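Koutsoukos Opens Second Repair Shop for Home Sewing Machines in Nalside
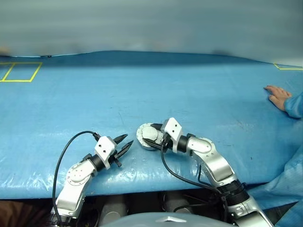
Ifigeneia Balaskas
Press Officer, Koutsoukos

NALSIDE, February 3, 2021 – Koutsoukos, the family company for sewing machine repair, has opened its second shop in Nalside. The new shop has 212 square meters and accepts all machines for home use, also the older ones with a foot pedal.

In the last year the company repaired roughly 2,000 machines. "Many people took out the machine of their mother and wanted to sew again," said Manolis Margaritis, the owner. "They waited too long for us, and we are sorry for it."

A basic check costs $100 and includes cleaning and oil. Spare parts are ordered from the supplier Keder.

Contact for press: Ifigeneia Balaskas, Koutsoukos, Nalside.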